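**Wednesday, bench top refinish, continued**

Picked up where we left off with the butcher-block top. The oil from the last round had a full night to cure. No tackiness anywhere I pressed with a thumb, including the back left corner that gave us trouble the first time. Humidity meter by the door read 40 at 8:15, which is fine for the Trirkeck oil. The tin says thin coats, and the one time we ignored that it stayed gummy for days, so thin coats.

Work so far, for whoever does the second bench:

- Scraped the old finish. Card scraper for most of it, random orbit for the ends.
- Sanded 80, 120, 180. Stopped there. Going finer made the test piece look nice and drink less oil.
- Wiped with a damp rag to raise the grain, let it dry, knocked it back by hand with worn 180.
- Coat one flooded on, wiped after 26 minutes. Coat two thinner, same wait.

The strips don't all take oil the same way. The pinkish ones went darker than the rest on coat one and then evened out. The creamy ones hardly changed. I was tempted to put extra on those and left it alone. It's a work surface and the color is going to move anyway once the sun from the east windows has been on it for a few months.

There are a few brown streaks in the grain. I spent too long on one of them yesterday thinking it was a stain from the old coffee maker. Scraped it, sanded it, still there, same width and same edge. It's in the wood. Please don't go after the others with bleach.

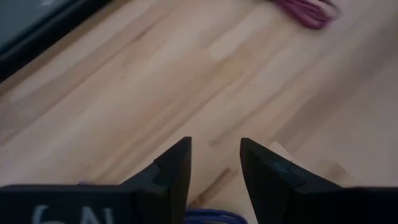 Checked for flat with the long straightedge before doing anything else. Good along the length. Across the width there's a slight crown near the middle, can get a sheet of printer paper under each end of the rule but not two. Same as before the sanding, so I didn't put it there. Leaving it.

Glue lines: ran a fingernail down all the joints I could reach. One has a short open spot at the front edge, near where the vise used to be bolted. Worked some thin glue in with a piece of dental floss, clamped it with the two Pradach bar clamps and scrap pads, wiped the squeeze-out. Clamps came off after lunch. It looks closed. I'd like to see it go through a dry month before calling it fixed.

Water test in the afternoon. Put drops in three places and set a timer for ten minutes. Two beaded and wiped off clean. The third, by the right end, left a pale mark that was gone within the hour. That end got sanded hardest, so it probably needs another coat more than the others do. Plan is one more coat on the whole top and see.

Used 70 ml of oil for coat two, going by the measuring cup. Coat one was a lot more but I didn't write it down, sorry. There's enough in the tin for coat three. Not enough for the second bench. Order number for the last tin was 3880 if anyone wants to reorder from the same place, and Bashir carries it too but only in the small size.

Rags: laid flat on the rail outside, then into the water can. Do not ball them up in the trash. There were two balled up in there on Monday.

Notes on using the top in the meantime:

- Light stuff is OK now. Nothing hot, nothing wet left standing.
- No tape. The blue kind pulled finish off the test piece even after it felt cured.
- Dragging metal across it will mark. Felt pads are in the drawer under the Timance grinder, take as many as you want.
- If you scratch it, leave it and write it on the whiteboard. Spot fixes are easy with this oil, just a bit of 180 and a dab.

Still to do: coat three, underside (one coat is plenty, it had nothing on it before), ease the front edge a little more because it's still sharp on the forearm. Check torque on the leg bolts once it's been back in use. Two of the washers are the wrong size and I don't have the right ones.

Swept up, vacuum bag is full.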